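About Vudus

Vudus is a contract assembly and repair shop in Wustden. We put together small housings, hinge units and cable sets for other manufacturers, mostly in runs too short for a big plant to want. Our sister office in Cabanatuan handles purchasing and customer service.

We started with 4 people and hand tools. There are 30 of us now, and for the last 3 years part of the bench work has been done with robot arms. Customers ask about this, and so do people applying for jobs, so we have put the answer on this page.

The arms do the repetitive handling. They pick, hold, turn and place. People decide how a job is set up, check what comes off the bench and deal with anything unusual. Before the change, an assembler on the Saltinon line could spend a whole shift making the same wrist movement. Sore hands were common and turnover was high. Today that assembler usually looks after two benches and spends more of the day on inspection and setup.

Nobody was let go when the arms came in. Some jobs did change a lot, and a few coworkers did not like the new work and moved to shipping or repair. We would plan that part differently now. The first training course was too short, and the night crew got theirs last.

Grippers at the bench

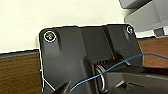
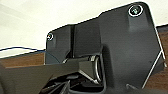
Keeping the equipment running is now a trade of its own in our shop. Every assembler learns to inspect fingers, screws and springs, to route a cable, and to stop an arm safely. Those who want more can take the technician course, which runs 90 hours on paid time and comes with a higher pay grade. Most of our current technicians came from the assembly floor.

Any employee can stop a bench without asking a supervisor. Output numbers are kept per bench and are not used to rate individual people. Both rules are written into our shop agreement.

The shop floor is open to visitors on Tuesday afternoons. Please call the front desk first and wear closed shoes. Job openings are posted at the front desk and on our careers page.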